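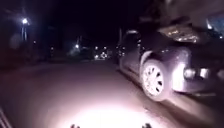

Vestville to replace water mains under residential streets

Night work starts in May; most households will keep their supply

VESTVILLE – The Town of Vestville has awarded the contract for the next stage of its water main renewal program to Aaltonen Civil. Work will begin in May and is expected to take 14 weeks.

The project covers the older residential streets between the rail line and Vandudska Creek. Cast iron pipe in this part of town has reached the end of its service life, and repair crews were called to the neighbourhood more often last year than to any other. The new pipe is PVC and is expected to last 90 years.

Crews will work overnight, starting at 9 p.m., with streets reopened to traffic each morning. The town chose night hours to keep the school bus route and the daytime clinic open. Saw cutting and other loud work will stop at 11 p.m.
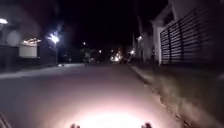
A Vestville street at night, with the sidewalk at right.

Households will be connected to a temporary supply line laid along the curb. Most will notice no change other than a short shutoff on the day their service is moved to the new main. Written notice will be left at each door at least five days before a shutoff. Residents who rely on home dialysis or other medical equipment that uses water should call the Public Works office as soon as they receive their notice.

Over 70 properties still have a lead or galvanized service line on the private side. Owners of these properties will receive a separate letter with an offer to replace the line while the trench is open. The town will pay half the cost, and the owner's share can be added to the property tax bill and paid in instalments.

Leak detection on the remaining mains will be carried out by Clevix Water Services under a separate agreement. That work does not require digging or shutoffs.
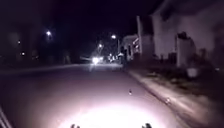

After dark on a residential street in Vestville.

On-street parking will not be permitted on the active block between 8 p.m. and 6 a.m. Signs will go up the day before. Garbage, recycling and green bin collection will stay on the usual schedule – bins should be at the curb by 7 a.m.

Lawns, driveways and boulevards disturbed by the work will be restored by the end of September. Final paving is planned for the following spring, once the trenches have settled.

A drop-in information session will be held at the Vestville Community Centre in April, from 4 p.m. to 7 p.m. Maps of each phase will be available there and at the Public Works counter.

Media and resident inquiries: Public Works, Town of Vestville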